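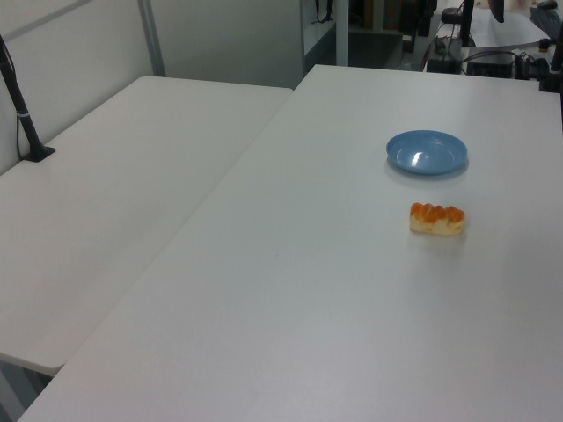 What does the Planau Key do if I lose my phone?
It keeps working. The key holds its own copy of your credentials in a sealed chip, so the phone is only one way of talking to it. Plug the key into any computer with a USB-C port, enter your PIN, and you can sign in, approve a new phone, and retire the old one.

Planau Key, second edition
Hardware identity key by Prukeck
In stock at the Clarport warehouse

You have a library card, a gym login, a dental portal and a password for the parking app you used once in another state. Each of them believes it is the center of your life. The Planau Key is a small metal object that lets you prove you are you without explaining it to all of them separately.

It stores signed credentials (an employee badge, a student card, proof of age, a professional license) and hands over only the part that was asked for. If a website needs to know you are over 21, it gets a yes. It does not get your birthday, your street, or your middle name, which you may have spent years hiding.

What's in the box
One key, one short USB-C cable, one paper recovery card, and a quick-start sheet that has been rewritten since the first edition, following correspondence.

Specifications
Connection: USB-C, NFC
Storage: 700 credentials
PIN: 7 digits
Wrong tries before lockout: 7
Battery: none
Case: brushed steel, Wikström pattern, with lanyard hole
Works with: Windows, macOS, Linux, Android, iOS

The first edition held 692 credentials. We would like to say customers demanded the other eight. Our engineer Kanini Odera demanded them, on the grounds that 692 looked like a typo, and she was tired of getting email about it.

Setting up
Plug in the key and open the Planau app. Choose a PIN. Write the recovery phrase on the card and put the card somewhere that is not your wallet, your laptop bag, or the drawer with the batteries. Then add your first credential by scanning the code from whoever issued it.

Can Prukeck see what I use it for?
No. We don't run a server that would tell us. Marketing has raised this more than once.

Orders for teams
We supply batches of up to 3000 keys, engraved if you like. Engraved orders placed by 29th October ship before the end of December. Plain ones leave sooner, having less to say. Engraved keys can't be returned, so please check the spelling of your own company.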